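**Ticket: Grollov viewer, velocity arrows all point away from one galaxy**
Opened: Nov 26, 2024
Status: open, waiting on Wirkent
Severity: was High, now Low

**Reported**

User loads the Jalali galaxy list (1,000 entries) into Grollov, turns on velocity arrows and gets a clean burst pointing away from our own position. Ticket title was originally "Found the centre of the universe". I have changed it.

User asks us to confirm the finding before they write it up. We won't be doing that.

**Checks so far**

- Fresh install, same list: same burst.
- Arrow scale at default: same burst.
- Moved the origin 50 megaparsecs along x, velocities left alone: burst stays where it was. Expected.
- Moved the origin and ticked "recalculate relative to origin": burst should follow the origin. It didn't.

So there may be a real fault, though a different one from the fault reported.

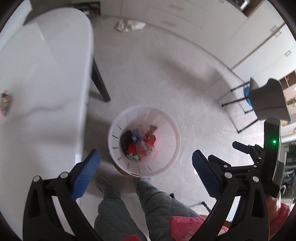
Second look at the recalculate box. It redraws the positions and leaves the arrows on their old values until the file is closed and opened again. After a reload the burst sits on the new origin, as it ought to in any evenly expanding model. Tried it from 6 origins and every one of them came out as "the centre".

User replied that this proves the software is forcing the result. I asked which line of the output they thought was forced. No answer to that, but they did send a link to a page about light being older than the stars.

**Wirkent's theory**

Wirkent blame the Clorkiteo plug-in for caching the arrows. Plausible, but they blamed it in May as well and it was a unit mix-up. Disabled Clorkiteo, cleared the cache, restarted. Arrows still stale. I don't accept the plug-in as the cause on that evidence. 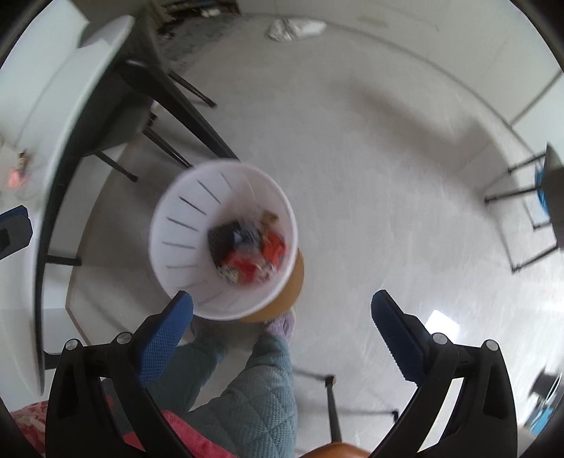

The top-down view isn't helping either. With the camera parked directly over the origin, the vertical guide lines fan out from the middle and the user counts them as more evidence of outflow. Look straight down into a white wastebasket and the dark ribs on the inner wall spread like spokes too, and the wrappers at the bottom aren't the origin of anything. Asked the user to switch to side view and turn guide lines off. They say almost 50 lines vanished and "the effect weakened".

**Next**

- Wirkent to say why recalculate needs a reload.
- User to resend the plot in side view, with the origin written on it.
- Request to add a "cosmic centre" marker: declined.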